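Digby Hoani
@digbyhoani

1/ Every store I walk into now has a "stone" display block. Stone shelf, stone plinth, stone counter. I have been shopping for a kitchen counter for six weeks and I would like to complain.
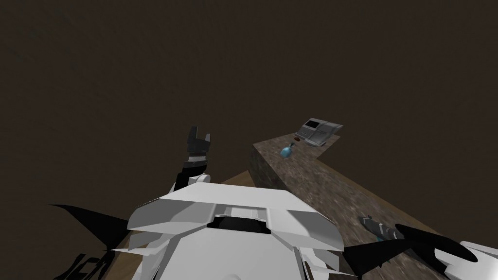

Four small things on a stone-textured block, dark brown wall. Rendered.

2/ The word doing all the work is "textured." Stone-textured. Stone-look. Stone-inspired. I asked the guy at the Skuren showroom what was under the surface and he said "it's a composite." Of what? "Different materials." Thanks.

3/ Prices, for anyone in the same boat. Skuren quoted me $710 for the short run by the sink. Vidmar wanted $818 for the same piece, same thickness, and their sample had a chip in the corner before I touched it.

4/ Vidmar says the higher price covers the "lifetime surface promise." I read the promise. It leaves out heat, knives, citrus, "prolonged moisture" and "unusual use." It's a kitchen. What's left?

5/ My neighbor Bronwyn Merrick put one in last November. Looks great from the doorway. Up close there's a pale ring where the kettle sits, and the company told her that was "patina."

6/ Real stone isn't a free pass either, before the granite people show up. It stains, it needs sealing, and the seller who told me it lasts forever also tried to sell me a yearly sealing plan.

7/ Also very tired of picking from a screen. Everything looks good in a render. No crumbs, no toaster, no window at four in the afternoon. Ask for a sample big enough to put a plate on. Two places said no - I crossed them off.

8/ Divya Nair asks if I've looked at plain laminate. I have. $685 installed, and the woman at the counter told me straight out it would scorch if I put a hot pan on it. First useful sentence I've heard in a store all fall.

9/ So I'm leaning laminate. If you've had a stone-look counter for five years or more and still like it, tell me the brand and what you clean it with. Not interested in your showroom photos.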